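Sending knitwear back: what small shops can do about returns
Speaker notes, Viltwood traders' evening, Nov 9, 2022

Slide 1 – Opening
Say hello and thank Viltwood for the room. Ask who sells clothes online and who only sells over the counter. Keep this short. The talk is on returns of knitwear and what they cost a small shop.

Slide 2 – Where the money goes
Postage is the part people see. The time spent opening, checking and refolding is harder to see, so it gets left out of the price. At Entwistle we wrote down every returned jumper for a month. There were 56. Most came back for size, and a good few had been ordered in two sizes from the start.
Pause here for questions on postage.

Slide 3 – The checking table
Talk through how a table should be kept: a plain cloth, good light, a pen within reach. Pale cloth shows up dark fluff and loose threads.

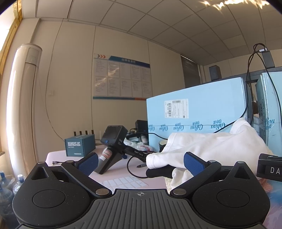
Pink cloth on the table, pen to hand.
Mention that we moved our own table away from the door – draughts and mud were both a problem. Checks take us three minutes a garment. Cuffs first, then underarms, then the neck.

Slide 4 – Folding and boxes
Fold knitwear, never hang it. Heavy cable knits drop at the shoulder after a few days on a hanger. Keep the piles low and put the heaviest piece at the bottom if you can. Reuse boxes where they are sound, but cover or remove old labels before they go out again. Flokmont had 4 parcels go astray in November through old barcodes. 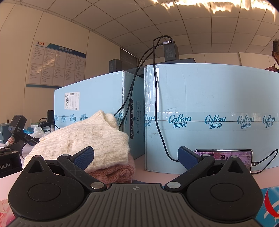 Slide 5 – Size charts
Measure the garment flat and give the chest in centimetres. Lalluler added this to their pages and returns for size went down. Read out the two sample listings from the handout.
If time is short, skip the second listing and go to questions. Handouts are on the chair by the door.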